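報道関係各位

2023年5月

株式会社エルコム(Ellcombe)

「ペーパーレス化で業務時間が減る」は本当か 紙の帳票に関する自主調査の結果と、当社の見解について

帳票設計を手がける株式会社エルコムは、取引先の事業所を対象に実施した「紙の帳票と電子化に関する調査」の結果をまとめましたので、お知らせいたします。回答をいただいたのは223事業所です。

はじめに申し上げますと、当社は紙の帳票を設計して売っている会社です。紙に有利な結果を出したがっていると思われても仕方のない立場にあります。そのため設問の全文と集計の手順を報告書に収録し、当社にとって都合の悪い数字もそのまま載せました。読まれる方には、電子化を勧める会社の資料と同じ程度に疑ってお読みいただければと思います。

■調査の背景

この数年、帳票の電子化をうたう製品の案内が当社にも数多く届くようになりました。「導入すれば事務時間が半減」「紙は過去のもの」といった文句が並びますが、何の時間を、誰が、どうやって測ったのかを書いてある案内はほとんど見かけません。入力にかかる時間だけを比べ、確認や差し戻し、印刷し直しの手間を勘定に入れていないものもあります。

一方で、紙を擁護する側の言い分も似たようなものです。「手書きのほうが間違いに気づく」「紙は一覧性が高い」と当社の営業資料にも長年書いてきましたが、社内で根拠を求めたところ、出どころをたどれない記述がいくつもありました。今回の調査は、その反省から始めたものです。

■主な結果

電子化を一部でも実施したと答えた事業所のうち、「紙の使用量が減った」と答えたところは70%でした。この数字だけを見れば電子化は成功しているように思えます。ところが、「担当者の作業時間も減った」と答えたところは10%にとどまりました。

作業時間が減らなかった理由を自由記述で尋ねたところ、目立ったのは次のような回答です。

「画面に入力したものを、結局印刷して押印に回している」
「現場は紙に書き、事務所に戻ってから同じ内容を打ち込む。仕事が一つ増えた」
「欄の並びが紙と画面で違い、照合に時間がかかる」
「元の様式に不要な欄が多く、それをそのまま画面に移してしまった」

最後の回答は、当社としても耳の痛いものでした。使われていない欄を残したまま様式を納めてきた責任の一端は、設計する側にあります。電子化がうまくいかなかったという声のかなりの部分は、もともとの紙の設計がまずかったという声でもあると受け止めています。

ただし、この調査には限界があります。対象は当社の取引先に限られ、無作為に選んだものではありません。作業時間は実測ではなく担当者の自己申告です。電子化を済ませて当社との取引をやめた事業所は、当然ながら含まれていません。国内の事業所全体の傾向として引用されることは、お控えくださるようお願いいたします。
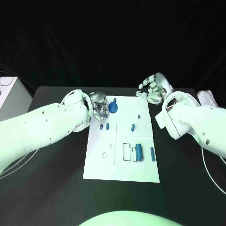 細い黒の罫線で区画を分けた白い用紙

■罫線と区画について

同じ調査で、帳票の見た目についても尋ねました。業界では「罫線を減らせば見やすくなる」という説がよく語られ、当社にも罫線のない様式への変更依頼が増えています。しかし記入担当者の回答では、好みははっきりと割れました。罫線の少ない様式を「見やすい」とする人がいる一方、「どこまで書いてよいか分からない」という不満も出ています。眺める人と記入する人とでは、同じ用紙への評価が違って当然かもしれません。

当社の設計顧問アロイス・ライジンガー(Alois Reisinger)は、次のように述べています。

「美しい帳票の賞というものがありますが、審査員が実際に記入したという話を私は聞いたことがありません。余白の多い様式が優れているという主張には、まだ十分な裏づけがないと考えています。もっとも、線の多い様式が優れているという裏づけもありません」

■今後の取り組み

当社では6月より、納入済みの様式の見直しを無償で受け付けます。対象は先着100事業所です。使われていない欄、二重に記入させている欄を洗い出し、削れるものは削ります。用紙の枚数が減れば当社の売り上げも減りますが、不要な欄の印刷で代金をいただき続けるほうが、長い目で見て問題が大きいと判断しました。

見直しにあたっては、入力支援ソフト「Ultero」を提供するモロズ社(Moroz)の協力を得て、紙と画面で欄の並びをそろえる試みも行います。なお、同ソフトの導入を見直しの条件とすることはありません。効果についても、現時点でお約束できる数字はございません。記入と照合にかかる時間を見直しの前後で実際に測り、差が出なかった場合もその旨を公表します。

代表取締役ビャルケ・ヴェスタゴー(Bjarke Vestergaard)のコメント

「発表文には普通、画期的だとか業界初だとか書くものですが、今回の調査にそういうところはありません。分かったのは、紙をやめた事業所でも仕事はあまり減っていないらしい、ということまでです。なぜ減らないのかは、まだ推測の域を出ません。電子化の提案書をお持ちの方は、そこに書かれた削減時間の測り方を、まず提案した会社に尋ねてみてください。当社の提案書についても同様です」

■報告書の入手方法

報告書は100ページを超える冊子で、ご希望の報道機関および事業所に無料でお送りします。設問票と自由記述の抜粋を付しています。電子版もご用意しておりますので、お申し込みの際にどちらをご希望かお知らせください。

■会社概要

社名:株式会社エルコム(Ellcombe)
代表者:代表取締役 ビャルケ・ヴェスタゴー
事業内容:業務用帳票の設計、印刷、保守
設計拠点:ロッドステッド(Rodstead)事業所

■本件に関するお問い合わせ

株式会社エルコム 広報担当
調査の方法に関するご質問は、ロッドステッド事業所の設計部でも承ります。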